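How do you teach a robot to tidy up?

Imagine learning to clear the table without ever touching a real plate! That's how robots learn at the Predska lab. They practise inside a computer, in a pretend kitchen where nothing can smash.
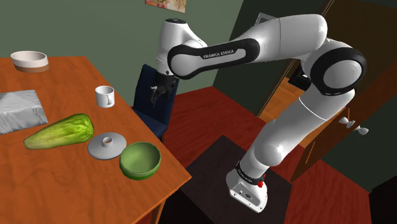 Shabani Muli and Upendo Odera wanted to know if practice in lots of different rooms makes a robot better at its job. So their robot arm had 2,000 goes at picking things up, and the computer kept changing the room. One time it might get a white mug, a green bowl and a big leafy vegetable on a wooden table. Next time, everything moves!

Then came the test: 45 rooms the arm had never met. It did much better than an arm that had practised in just one room. Next August they'll try it with real cups (gulp!).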